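From: Yurani Cusi
To: beamline-users list
Subject: Re: [beamline-users] Sample changer schedule and the December cycle

Rangi Tapsell wrote:

> Hi all,
>
> A few of us at Zirkmont are trying to plan proposals for the next
> cycle and the page on the user portal has not changed in a while.
> Could somebody on the Adevley side say what is happening with the
> following:
>
> - whether the Cliner sample changer will be open to general users in
> December or only to the commissioning groups
> - whether the low-temperature stage can be booked together with it
> - what the rule is now for carrying over unused shifts
>
> We lost most of a shift last time to a detector readout problem and
> I would like to know if we should ask for it back or write a new
> proposal. Our powders do not keep well, so the answer matters for
> when we start the synthesis.
>
> Thanks,
> Rangi

Rangi, and everyone else who has written to me about this off the list,

I'll answer in the order you asked. The portal page will be updated when the cycle is approved, but most of it is settled and I don't mind putting it in writing now.

The Cliner changer will be open to general users in December. Commissioning ran longer than planned because of the gripper alignment, which drifted whenever the hutch temperature moved by more than a degree or so. We changed the mount and have since run 1324 consecutive exchanges with no dropped pins. Before the change we were getting a drop every few hundred. I would still ask you to bring a spare of anything you can't afford to lose.

The magazine takes pins of the standard length only. If you have been using the older, longer ones from the Hollis endstation, they will go in but they will not come out cleanly, and we will refuse them at the sample check. We have short ones in the user lab that you can have at no charge if you write to me before you travel. Gluing and mounting take most people a full morning, so plan to arrive the day before your first shift.

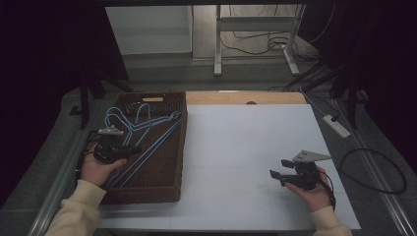
On the low-temperature stage, the answer is no for now. The cold head and the changer arm want the same space and there is no safe way to run one with the other in place. Swapping between them takes 4 hours with two of our staff present, plus the realignment. We will schedule all the cold work in one block at the end of the cycle. If your proposal needs both, split it into two requests and say clearly in each one that they belong together. The review panel will read them as a pair. Please don't put the cold part in the comments box of the other request. Two groups did that last time and it was missed in both cases.

Room temperature up to 900 K is fine with the changer off and the furnace on. That swap is much quicker and can be done between users.

On carrying over shifts, the rule has changed and I think this is where most of the confusion comes from. Under the old rule any unused shift went forward one cycle. Under the present one, only time lost to a fault on our side goes forward, and it has to be in the fault log before you leave the floor. Time lost to sample problems, late shipments or travel does not go forward. You can ask for it again in a new proposal and the earlier score will be looked at, but it isn't automatic.

In your case, Rangi, the readout problem is in the log. I looked it up this morning. The operator entered it as 2 hours, which is shorter than what you describe. The detector was back at that point, but the flat field had to be taken again and that was not counted. Send me your own run list with start times and I will ask for the entry to be corrected. I can't promise you a whole shift. You don't need a new proposal for the remainder. I would go ahead and start the synthesis on the assumption that you have at least a half shift early in the cycle.

A few other things while I am writing.

Data transfer. Raw frames are now kept on the local disk for one cycle and then moved to tape. Getting them back from tape is possible but slow, and the requests are handled by hand. Please copy your data before you go home. The transfer node in the user area is faster than the wireless – by a lot – and there is usually no line for it in the evening.

Safety forms. The form for powders has a new section on particle size. If you leave it blank the form comes back to you, and the clock for approval starts over. "Not known" is an acceptable answer if you also say how the powder was ground.

Remote access. It will stay limited to groups who have been on site at least once with the same setup. I know this is not popular. With the new changer we want one person from each group to have stood at the machine and seen a full exchange, so that when we describe a fault over the phone you know which part we mean.

Floor access after 8 pm. The side door on the Hollis end is locked again at night. Use the main entrance and badge in at the desk. If your badge has run out, the desk can extend it for the night but not longer.

I am away for part of the month, so please write to the list or to the user office address and not only to me. Run lists and pin requests can still come to me directly.

Yurani Cusi
Adevley, powder diffraction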